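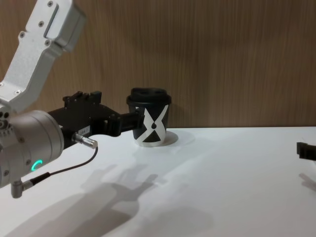
4. Recording demos by hand (two-arm bench)

Read section 3 first if the arms aren't homed. Everything below assumes both arms are powered, homed and showing no faults in Drultix.

Two ways to record: hand guiding (you push the arm) and remote (you drive it from the Pusska handles). Use hand guiding for slow stuff, one arm at a time. Use remote for anything where both grippers move together. Don't mix the two in one session, the files won't merge.

4.1 Before you start

1. Wipe the tabletop. Crumbs and tape bits shift the disc.
2. Put the white disc on its mark. Cup goes on the disc, centered, lid pressed all the way down. X facing the operator side.
3. Cup is empty for all cup tasks. Always. If you need weight, ask Vy La for the filled one with the sealed lid.
4. Check the gripper cable on each arm. Connector hand tight, loop hanging free. Turn the wrist joint by hand through its full range and watch the loop. If it pulls straight anywhere, reseat it with more slack.
5. Lights on full, blinds closed. Shadows from the arm are fine. Shadows from you walking past are not.
6. Open Drultix, new session, pick the task from the list. Task not there? See 4.6, don't type your own name for it.

CAUTION: Never plug or unplug a gripper cable with the arm powered. Two boards lost that way already.

4.2 Hand guiding

1. Set the other arm to Park and leave it parked.
2. Press Guide in Drultix. Wait for the tone. Arm goes slack a little, this is normal.
3. Hold the arm by the link above the wrist. Not by the gripper body, not by the fingers.
4. Bring the gripper level with the upper half of the cup. Stop just short of touching.
5. Press the pedal once to start recording.
6. Move in, close the gripper (left pedal), lift, carry, set down, open (left pedal again), back away.
7. Pedal once to stop. Keep hands off for 2 seconds so the last pose is clean.

Note: go slower than feels right. Drultix plays back at the speed you recorded and a jerky demo gives a jerky arm.

Note: approach from the side. Coming down from above puts the fingers on the lid rim and the lid pops.

CAUTION: Gripping force stays at the task default. Cup walls are thin and dent easy, and a dented cup has to be swapped for the whole set.

4.3 Remote

1. Handles in their cradles, both. Press Sync. Arms creep to match the handles - keep clear of the table untill they stop.
2. Lift the handles out. Small moves first, check that left is left. It got swapped once after an update.
3. Pedal to start.
4. Do the task. For handovers the second gripper waits out at its own side, clear of the cup, until the first one has lifted.
5. Pedal to stop, handles back in the cradles, then let go. In that order.

If an arm lags behind the handle, stop. Don't chase it. Cradle, Sync again, record over.

CAUTION: Grippers can reach each other over the middle of the table. Drultix slows them down when they get near but it does not always stop them. One person on the handles, one on the stop button. No solo handovers.

4.4 How many

5 good demos per start position, 7 start positions per task. Move the disc between positions, not just the cup. Take a break after each position, tired hands show up in the data.

A session holds 200 demos max. After that it saves but the preview breaks. Start a new one.

4.5 Keep or toss

Toss it if:
- cup slid or tipped
- lid moved
- you bumped the table
- gripper closed twice
- your hand crossed the camera view during remote

Keep it if you were a bit off and corrected smoothly. Those are useful. Mark them "corrected" in the notes box so Darius can sort them out later.

Don't trim demos yourself. Toss or keep.

4.6 New tasks and problems

New task names: Eldana Belay. Send the start pose and the end pose, one line each.

No tone after Guide: close Drultix, reopen, try once more. Still nothing - power the arm down, wait, home it agian per section 3.

Pedal records but gripper doesn't close: cable, nearly every time. Power off, then check the connector.

Anything that smells hot: stop button, leave it off, call Kwaku Agyeman.

Continue to section 5 for playback.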